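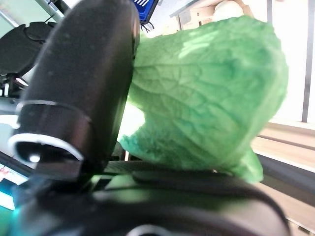 Last changed: May, 16:52, by Lorna Paterson (status changed to Waiting on third party)

Ticket: Midby newsletter clicks landing in Direct
Opened by: Lorna Paterson
Priority: High, was Normal
Systems: Forsyth (mailing), Zondach (analytics), Plirkach (redirects and caching)

Summary
Newsletter went out at 07:00. Forsyth says 2,394 clicks. Zondach says 11 visits from email. Direct has gone through the roof at exactly the same time so the people are arriving, they're just in the wrong bucket. Client looks at the email line first thing and has already asked if the newsletter is dead. It isn't. Need the source put right before the next send.

What I expected
Campaign tags on every link (source, medium, campaign name), visits in the Email channel.

What I get
Tags on the link in the email. No tags in the address bar once the page has loaded. Zondach sees no tags, no referrer, files it under Direct.

Log

08:40
Checked the Forsyth template. Auto tagging is on. Opened the sent copy and hovered over the links, tags all present and spelt right. Campaign name has a capital letter in it which I don't like but that wouldn't do this.

08:55
Clicked the top link from the sent copy on my laptop. Page loads fine. Address bar is clean, nothing after the slash. Same on phone. Same in a private window. So not my browser.

09:10
Copied the full tagged link and pasted it straight in, skipping Forsyth's click tracker altogether. Still clean on arrival. That rules Forsyth out I think. Something on the site is stripping it.

09:25
Tried a tagged link to the contact page instead. Tags stay! Tried the recipes landing page, tags stay. Tried three of the newsletter links again, all stripped. Difference is the newsletter links all use the old addresses (with /news/ in them) and get redirected to the new ones. 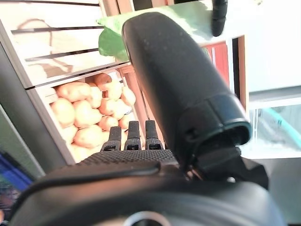 09:40
So it's the redirects. Looked in Plirkach. One catch-all rule, everything under /news/ to the new folder, set to permanent. There's a tickbox called "Keep query string" and it's off. Don't know who turned it off, the change history only goes back to the last update of the plugin and it was already off then.

09:50
Ticked it. Saved. Cleared the cache. Tested. Still stripped. Great.

10:05
Private window, still stripped. Different network (phone, wifi off), still stripped. Ran a header check on the old address. Redirect is coming back with the old target and a cache hit. So the clear didn't clear it, the redirect itself is being held at the edge somewhere and the button in the dashboard only does pages.

10:20
Side note so it doesn't get lost. Whoever comes to this after me, DON'T test in a normal window. Browsers hang on to permanent redirects, you'll think it's broken when it's fixed. Private window or the header check.

10:45
Added a junk value to the end of the old address to dodge the cache. Redirect comes back with everything kept, tags and junk both. So the setting is right and it's only the held copy that's wrong. Changed the rule from permanent to temporary for now so we don't get stuck again while testing.

11:15
Reply to client, pasted for the record:
"The newsletter is fine and people are clicking it. The visits are being counted, they're going under Direct instead of Email. Please don't change the subject lines or the send time on the strength of this morning's report. I'll have a corrected figure to you when I've got one I trust."

11:30
Why 11 and not zero? Went through them. All on the recipes link, which is the one link in the newsletter that uses a new address. Fits. 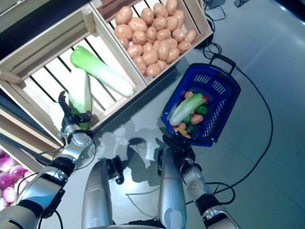

Napa cabbages and potatoes in wooden crates.

12:10
Looked at whether Zondach can be fixed after the fact. Short answer no. Visits can't be moved between channels once processed. Can add a note on the chart, have done. For the report I'd use the Forsyth clicks as the email number and say so in a footnote. Clicks aren't visits, scanners click things too, so it'll read high. Client needs telling that before they quote it to anyone.

13:30
Checked older sends. Same thing in the last 2, not in the one before. That lines up with the folder move, when /news/ was retired. The template was copied from an old one and kept the old links. So even with Plirkach fixed we should be sending people to the new addresses and not through a redirect.

14:00
Updated links in the Forsyth master template. Header, footer, the "read more" buttons. The saved content blocks are separate and still have the old ones in, need doing by hand. There's a find and replace in Forsyth but it doesnt touch saved blocks. Did the ones for the next issue only.

14:20
Changed campaign name to all lower case while I was in there. Zondach treats capitals as a different campaign, we had it split over two rows.

15:05
Test send to the office list. Clicked every link.
Top story: tags kept, shows as Email in live view
Recipes: kept
Seasonal veg: kept
Footer contact: kept
Unsubscribe: n/a, goes to Forsyth
View in browser: opens, but links inside it have no tags. Seperate problem, have raised it as its own ticket.

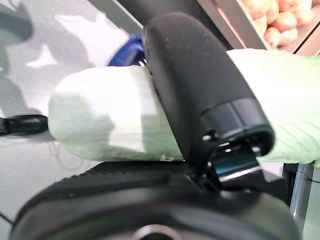

Pale green veg, most likely a napa cabbage.

15:40
Old addresses still stripping for anyone who opens this morning's email now. Raised with Plirkach support, asked for a full purge of held redirects under /news/. Their form only lets you list 300 addresses at a time, and we don't want to list them, we want the whole folder. Said so.

16:15
Plirkach first line replied with the article on clearing the page cache. Already done, see 09:50. Replied with the header check output, both versions, with and without the junk value. Asked for it to go up a level.

16:50
Moved up. No time given. Setting this to waiting.

Still to do
Purge at Plirkach, then retest old addresses in a private window
Put the rule back to permanent after that, not before
Saved blocks in Forsyth, the rest of them
Footnote wording for the monthly report
Check the paid social links too, some of those were built off the same old list
Ask whether anyone needs "Keep query string" off for any reason, if so shout on this ticket

Workaround until closed
Use new addresses only in anything that goes out. If you have to use an old one, paste it in a private window with the tags on and look at the address bar after it loads. Tags gone, don't send.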